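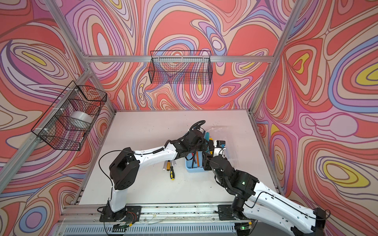 A white tabletop with wire baskets, against patterned walls.

Batdale, 13 July 2022

Schools asked to publish attendance figures people can read

Notum, the education research charity based in Batdale, has today published a report on how secondary schools tell parents about attendance. The report runs to 30 pages, four fewer than the attendance policy of one school it looked at.

Reading the Register examines what families in Batdale, Kinville and the villages between them are told about pupil absence, and how much of it they can follow. Researchers collected 122 documents: policies, newsletters, website pages, and letters sent home. They then asked parents to read them and say what they meant. Parents were generous with their time and less so with their comments.

Most schools do publish an attendance rate. Few say what period it covers, and fewer still say whether it has gone up or down. One newsletter described attendance as "strong and strengthening" in a term when it had fallen by 2 percentage points. A website promised that full figures would follow in February. It did not say which February, and parents are still waiting to find out.

Letters home fared worst. Almost 30 per cent of the parents who took part could not tell whether the letter in front of them was praising their child or threatening a fine. Several asked if it might be both.

"We went in expecting to argue about the numbers," said Macario Meléndez, director of Notum. "We spent most of the year trying to find them. When we did, they were usually under a photograph of a sports day. Parents can cope with a bad figure. What they struggle with is a paragraph about our shared journey towards presence."

The report pays particular attention to Manríquez School in Kinville, which rewrote all its attendance material last year. Its policy now fits on one sheet. Each year group's rate appears on the school website every half term, next to the rate for the same half term a year earlier, and the bad ones are left up. The school's letters give the number of days missed in the first line and a direct telephone number in the second. Notum makes no claim that this has raised attendance, as it is too soon to say. The office does report that more parents ring back, and that fewer of them begin by asking what the letter is for.

Notum recommends that every secondary school in the area should:

Publish attendance by year group each half term, with last year's figure beside it.
State plainly which absences are counted and which are not.
Test any standard letter on four parents before sending it to everyone else.
Retire the word "holistic" from documents about being in the building.

The last of these was added at the request of the parents and carried without a vote.

Notum will write to all the schools in the study over the summer with notes on their own documents. Schools are not named in the report unless they agreed to be, and Manríquez School was the only one that did. A second study, on how schools explain their homework rules, is being planned. The charity would be glad to hear from any school that believes it has some.

Notes to editors

Reading the Register is free to download from the Notum website. Printed copies can be sent on request.

Notum is an independent charity that studies how schools and families share information. It takes no money from the schools it reports on, and to date none has offered.

Macario Meléndez is available for interview. Please contact the Notum press office in Batdale.

Ends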